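Home Remedies Help > Mouth and Teeth

Does oil pulling do anything for bad morning breath?

Posted by Buddale

I've had bad breath in the mornings for most of a year. I brush twice a day, floss most nights and drink plenty of water. My sister swears by swishing coconut oil before breakfast and says her mouth feels clean until lunch. I tried it for a week in August and quit because it made me gag. I'd be willing to try again if I was doing it wrong. How much oil do you use, and how long do you keep it in? I don't want to buy a big jar for nothing. I have no cavities that I know of, and my last cleaning was in the spring.

3 replies

Innes Shearer

You were probably using too much. Most people start with a full tablespoon, and once it mixes with saliva there's twice as much in your mouth. Start with one teaspoon of plain coconut oil. If it's solid, let it melt on your tongue before you start moving it around. Swish gently and don't gargle. Five minutes is plenty for the first week.
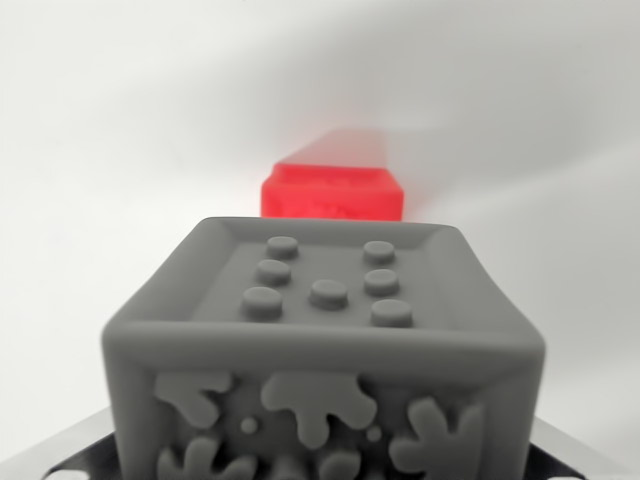

Your tongue is the first thing I would look at, before the oil. Morning breath mostly comes from the coating at the back of it, and brushing your teeth won't touch that. The surface is covered in little bumps that hold on to food and dead cells. Picture the top of that gray cube, with short round pegs standing up inside a raised rim. If you wiped a cloth over it you would clean the tops of the pegs and leave everything between them. A tongue is much the same, so use a scraper with an edge and pull it forward from the back, rinsing it after each pass.

This is the order I do it in:

1. Scrape the tongue before eating or drinking anything. Four or five light strokes. If it hurts you are pressing too hard.

2. Swish one teaspoon of oil for five minutes. Breathe through your nose. If you feel like gagging, tip your head forward a little and slow down.

3. Spit into the trash, never the sink. Coconut oil goes hard in a cold pipe. I learned this from a plumber's bill for 100 dollars. 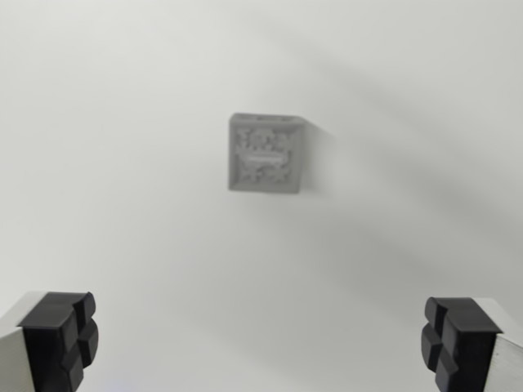

4. Rinse with warm water and then brush as usual with fluoride toothpaste. The oil does not replace brushing.

Give it 2 weeks. As for the jar, the smallest one at the grocery store will last you longer than that.

Senia

Did nothing for me. I did it for 22 days straight and my husband couldn't tell any difference. Salt water was cheaper and worked the same, half a teaspoon in a cup of warm water. Also check if you sleep with your mouth open. I do, and a humidifier by the bed helped more than anything I put in my mouth.

Andreadis

I'd go along with the scraper advice. On the oil, the studies I've seen were small and the results were mixed, so I wouldn't expect a lot. It shouldn't do harm if you spit it out and keep brushing. Don't give it to small children, who may swallow it or breathe it in.

One more thing on flossing. "Most nights" may be part of your problem. Smell the floss after you've done the back teeth. If it's bad in one spot every time, mention that spot to your dentist.
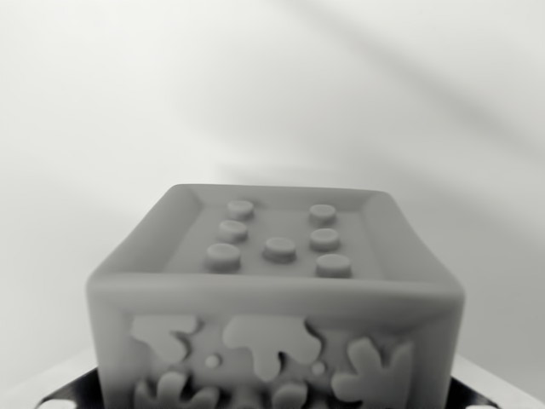 Can you use olive oil instead of coconut oil?

Any plain cooking oil can be swished the same way, and olive oil has the advantage of being liquid already. The taste is stronger, so try a small amount first.

If the smell is still there after a month of scraping and daily flossing, make an appointment. Gum disease, a dry mouth from medication, tonsil stones and reflux can all cause it, and no rinse will fix those.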